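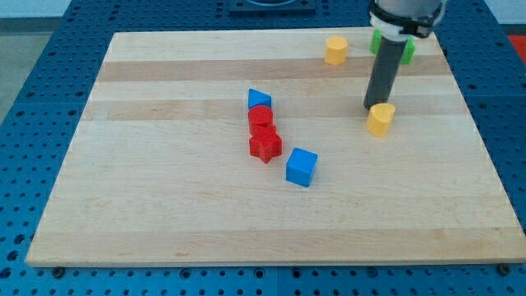
Forum Films et séries > Adaptations et remakes
Sujet : Les Trois Mousquetaires, laquelle montrer à des enfants ?

marelle_35
Posté le 25 nov. 2019
Bonjour à tous. Je cherche une version des Trois Mousquetaires à regarder en famille. Les miens ont 8 et 11 ans, ils ont lu une version abrégée à l'école et réclament le film. J'ai vu celle de 1993 à sa sortie et je n'en garde presque rien, à part Tim Curry en Richelieu. Est-ce que ça tient encore la route ?

Cikside
Oui, sans problème. C'est du Disney, donc l'intrigue est très simplifiée et les ferrets de la reine passent à la trappe, mais ça avance vite et les combats sont lisibles. Les miens l'ont regardée deux fois de suite.

Gadisa Jemal
Pas d'accord. Sans les ferrets, il ne reste pas grand-chose du livre. Prenez celle de Richard Lester, 1973. C'est drôle, les duels sont sales et maladroits, on voit des gens qui se fatiguent. Michael York est un très bon d'Artagnan.

laletti
Celle de Lester est la meilleure, mais elle s'arrête au milieu du roman. La suite est nettement plus sombre, et la fin de Constance avec un enfant de 8 ans, j'éviterais. Il faut le savoir avant de lancer le premier.

marelle_35
Merci. Je ne savais pas que c'était en deux parties. Et celle avec Gene Kelly ?

Gadisa Jemal
1948, George Sidney. Gene Kelly saute partout, il se bat comme il danse. Lana Turner en Milady. La deuxième moitié est lourde, mon fils a décroché. Je lui mets la moyenne, pas plus.

Cikside
Je maintiens pour 1993. On parle d'enfants, pas d'un ciné-club. Le Lester a un humour qui passe au-dessus de la tête d'un gamin de 8 ans, et l'image a vieilli.

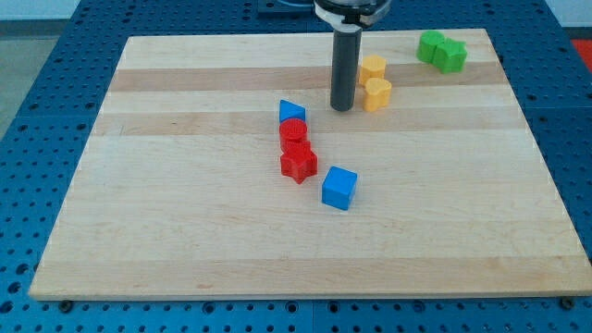 laletti
Les décors comptent beaucoup dans le Lester et on n'en parle jamais. Les auberges, les lavoirs, les cuisines, tout a l'air d'avoir servi. En 1993, pour moi, c'est trop propre : les tables de taverne sont claires et lisses, on dirait ma planche en bois blond avec ses bandes un peu plus foncées, à peine quelques nœuds. Ça ne gêne pas les enfants, mais moi ça me sort du film.

umonbridge
Je passe pour signaler la version de 1961 de Borderie, avec Gérard Barray. Elle est en français d'origine, ce qui peut compter si les vôtres lisent mal les sous-titres. Deux parties aussi. Mylène Demongeot fait une Milady très correcte.

Cikside
Bonne idée, je l'avais oubliée. Un peu longue quand même.

laletti
Longue, oui, mais on peut couper entre les deux époques et reprendre le lendemain.

Gadisa Jemal
Barray est bien. Je préfère toujours York.

marelle_35
On va commencer par le Lester, première partie seulement, et on gardera Borderie pour les vacances. Si ça ne prend pas, je ressors le Disney. Quelqu'un sait si le Lester se trouve en DVD avec la VF ?

umonbridge
Oui, le mien a la VF. Regardez d'occasion et vérifiez les langues au dos du boîtier, ça change selon les éditions.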